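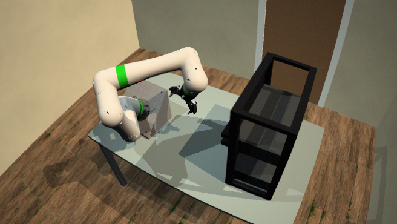

**Can I swap the cashew cream for coconut cream in a raw chocolate orange shake?**

Use the thick part of a chilled tin and leave the water behind, and it will set much the same. It tastes less neutral, so add more orange zest.

---

**Lachlan Baxter** wrote:

I'd disagree with that. Coconut takes over once the shake has stood for an hour. I soak sunflower seeds overnight and blend them with dates, and you can still taste the cacao. It's also a lot cheaper than cashews.

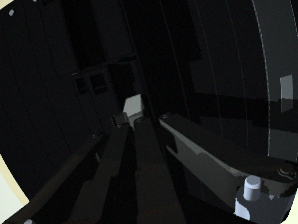
The one thing to watch is the soaking water. Tip it away and rinse the seeds twice or the whole thing goes bitter.

---

**stondach_kitchen** wrote:

Sunflower seeds go grey in mine and the kids won't touch it. What blender are you using? Mine is an old Favex and it leaves bits.

---

**Lachlan Baxter** wrote:

A Wimine, second-hand. Give yours 2 minutes, stop, scrape down, then the same again. More cacao covers the grey.

---

**onu54** wrote:

More cacao isn't the answer if you're trying to keep it raw and not too bitter. Half a frozen banana does more for the texture than any nut or seed. I've made it that way every Tuesday since January.

Also, a tin of coconut cream isn't raw, if the original poster cares about that.

---

**stondach_kitchen** wrote:

Banana makes everything taste of banana. Sorry, but it does. 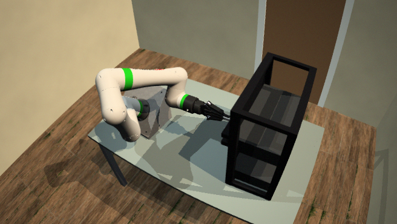
I tried it with half an avocado last night and that was closer to what I wanted. Thick, no grey, and the orange came through. It needed another date. I put the zest in at the end with a spoon, as the Favex turns it to paste.

---

**onu54** wrote:

Was the avocado very ripe? Mine always leaves a green taste.

---

**stondach_kitchen** wrote:

Very ripe, nearly past it. A firm one would be no good. I'll try the sunflower seeds again at the weekend with the longer blend and post how it went.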